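Sorting Out the Mixed Basket
Student project report, Household Materials and Waste
Celina Marciniak

Why I picked this topic

When our instructor, Godelieve Lambrechts, asked us to find an everyday job and make it easier, I knew right away what mine would be. At my aunt's place in Murstead, everything that gets picked up off the floor goes into one bin, toys and empties together, and then somebody has to dig through it later. Usually me! I wanted to find out if a simple set of boxes could make that digging less of a pain.

So my question was pretty small: if you start with one really mixed basket, what's the easiest way to get the cans and bottles out and leave the toys alone?

Setting it up

I used a wire-mesh basket on a dark green table and filled it the way a real one fills up, with no order to it. Balls, blocks, cans, bottles, a couple of soft cloths thrown over the top. I was a little too good at making a mess, to be fair.
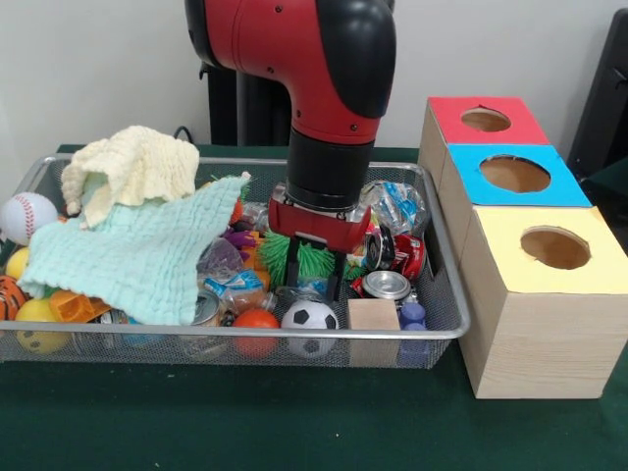
I named the project Drumirura, which doesn't mean anything, it just sounded like stuff rattling around in a drum. The notebook for it ended up at 19 pages, and half of those are crossed-out sketches of where the boxes should stand.

The boxes are light wood with a round hole in the top, and each top has its own color: red, blue and pale yellow. My plan was blue for plastic bottles, red for cans, and yellow for anything I couldn't decide on (caps, wrappers, mystery bits). I stacked them like steps so you can reach every hole without moving anything. My first sketch had them in a flat row, and I'm so glad I dropped that idea – the back one was always a stretch.

What goes in the basket

The toys were easy to agree on. A soccer-pattern ball, a baseball, a tiger-striped ball and those rubbery spiky ones all stay. The cans were the tricky part, and I wanted them crushed for this, the way they are at my aunt's.
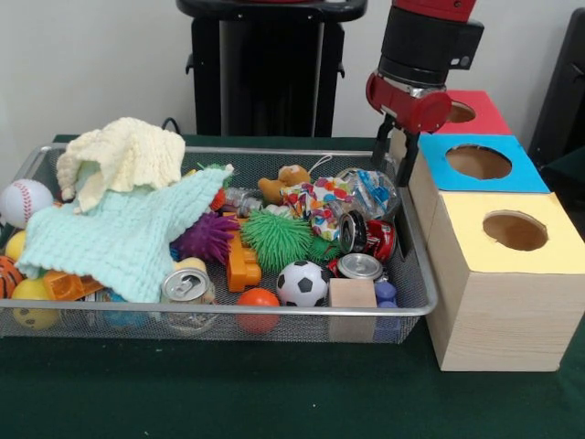
Cloths turned out to be the biggest headache. A knitted blanket hides whatever is under it, and the small things tuck themselves into the folds. In my first plan I had the cloths coming out last, and I changed that to first after two tries. I also thought about cutting the cloths from the project completely, but a basket with nothing soft in it isn't much like the one in Murstead.

Getting a bottle through the hole

I'd worried about the size of the holes more than anything else. A can is short, so it's forgiving. A bottle is long, and if you bring it in at an angle it can catch on the rim and sit there half in and half out. Pointing it straight down helps a lot.
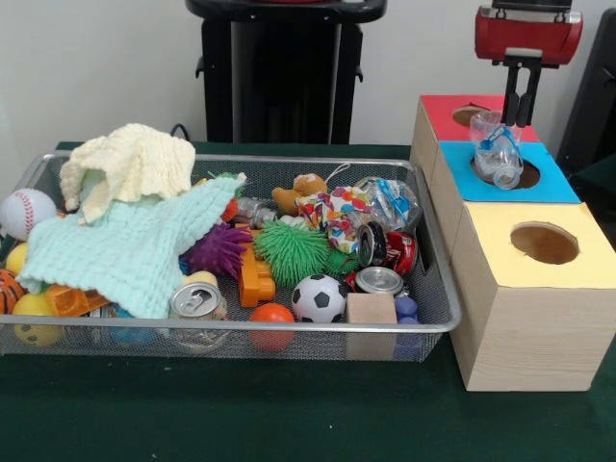

What I'd change

First, bigger holes, at least on the blue box. Second, I'd put a picture on each box, as the colors only make sense if you were there when I explained them. My cousin put a cap in the red one and argued with me about it – fair enough.

I'd also like to try it from the other side of the table. I always stood in the same spot, and things look different when the cloths are near you and the blocks are far away.
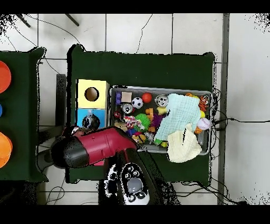

Godelieve asked me if a shallower tray would be better than a deep basket, and I think she's right. When things can spread out you spend less time lifting one toy to check under another. That's the version I want to build next, with a lid for the yellow box too.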